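Notes for keeping a household running when roads are closed by demonstrations or a curfew order. They were compiled by Tahmineh Soltani for residents of the Matora district after the April closures and apply to any apartment or small house.

## Before a closure

- Store drinking water in food-grade containers with tight lids. Write the fill date on each lid and replace the water every six months.
- Keep prescription medicine at a two-week level. Reorder when one week is left.
- Keep cash in small bills. Card terminals depend on the phone network, and the network may be restricted by order.
- Copy identity papers, the lease and the vehicle registration. One set stays at home in a sealed bag. The other goes in the bag you carry to work.
- Set at least one battery clock or wristwatch to the correct time. Curfew hours are enforced to the minute, and a phone that has been off the network can show the wrong time after a restart.
- Check spare watches twice a year. Remove dead batteries promptly, as they leak and corrode the contacts.

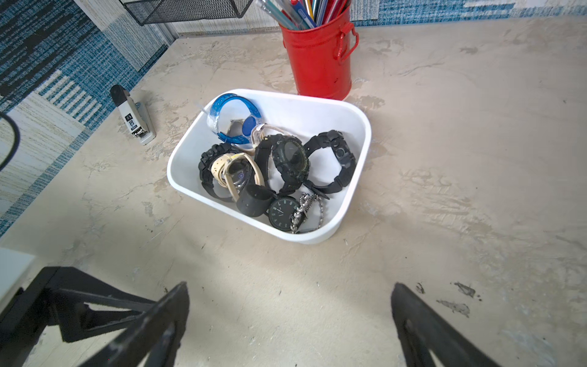
## Windows and entrances

Rooms facing a main street should be closed up first. Shut the windows, lower the blinds and move furniture one arm's length back from the glass. Clear plastic film, 200 microns thick, will hold broken pieces together if it is applied to clean, dry glass and pressed out from the center with a squeegee. Let it cure for the period printed on the package before relying on it.

If tear gas is used nearby, do the following in order:

1. Turn off window fans and any ventilation that draws outside air.
2. Close interior doors on the street side.
3. Lay a damp towel along the bottom of the entrance door.
4. Move to a room on the courtyard side.
5. When the air outside is clear, open windows on opposite sides of the home.
6. Wipe hard surfaces with cool water and dish soap. Wear gloves.

Wash exposed clothing separately in cold water. Hot water releases the residue back into the air.

## Shelving and storage

Supplies are easier to check on open shelves than in a closed cabinet. Light wire units tip when the upper tiers are loaded first, so put water and cans on the bottom and paper goods on top. Fasten the unit to something fixed at two points or more. Cable ties are adequate for a light unit. Use screws and brackets for anything heavier. 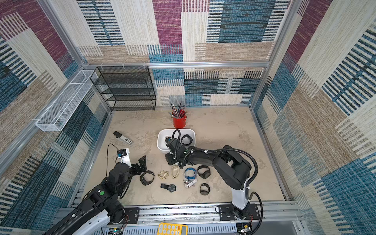
*Black wire-mesh shelf unit, four open tiers, held to an aluminum rail with white cable ties.*

## Refrigerator and freezer

Power cuts during the April closures were short, but plan for a full night. Keep both doors shut. Fill gaps in the freezer with bottles of water, leaving space at the top of each bottle for expansion. Place a thermometer on the middle shelf of the refrigerator. Discard meat, milk and cooked rice that have been above 40°F for more than two hours.

## Trash

Collection stops when trucks cannot pass. Rinse cans, flatten cartons and double-bag food waste. Do not leave bags or bins at the curb during a demonstration. Bring them inside the gate and return them on the next collection day.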